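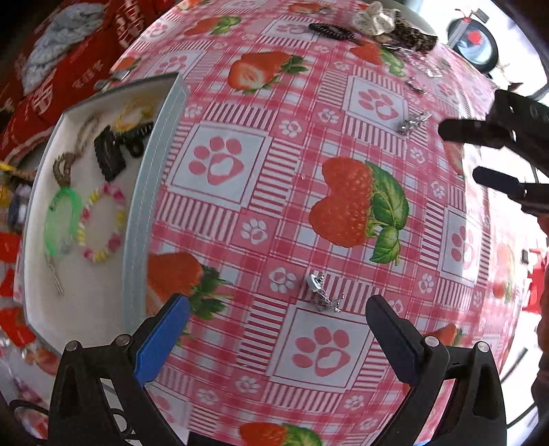
Chiharu Tanabe
Senior Lecturer in Consumer Research

Chapter 5
What People Say They Own

Ask a shopper how many hair clips she owns and you will get a number. She will give it quickly and with a straight face, and you should not believe it. The same goes for mugs, pens, batteries, and unread books. The previous chapter dealt with big purchases, where people have receipts, loan papers, and a memory of the day they signed. Small goods leave almost no trace, yet a large part of the survey business rests on asking about them.

The case we will return to throughout this chapter is the Plirkham household study. Its authors mailed a form to 718 homes and asked the adult who did most of the shopping to list personal accessories bought in the past year. The form came back from 172 of them. The report spends two lines on this and then moves on to a claim about what "the typical household" buys. Stop there before reading any further. Who fills in a form about barrettes and hair ties? Probably someone who likes barrettes and hair ties, or who had a free Saturday, or who cannot leave a form blank. We don't know which, and the report doesn't try to find out.

Vivek Chaturvedi, who defended the study in print, argued that the people who stayed silent were likely to be much like the people who answered. He may be right. He offers no evidence for it, and a claim that happens to suit the person making it deserves a second look.

Memory is the other weak spot. "The past year" is a hard stretch of time to hold in your head. Some buyers pull in things from two summers ago, while others forget anything that came in a pack, as a gift, or from a drugstore register at 9 p.m. Rin Takeda has suggested that these errors cancel out. Read her argument in Section 3 and see whether you can find the place where she shows it. I could not.

There is also the trouble with names. A scrunchie, an elastic, and a spiral cord tie may all be "hair ties" to one person and three separate purchases to another. The Plirkham form had a single box for all of them. When the Dilby retail panel later split that box, reported purchases went up, and the panel's newsletter called this growth. A longer list of prompts could produce the same rise without one extra sale.

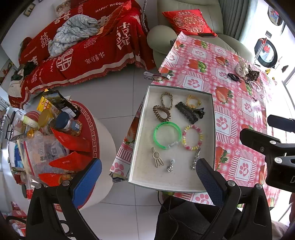
Before You Read On

Write down, without getting up, what you think is in one drawer of your home. Then go and open it. Keep both lists, as you will need them for the exercise on recall error at the end of Section 3. Don't fix the first one.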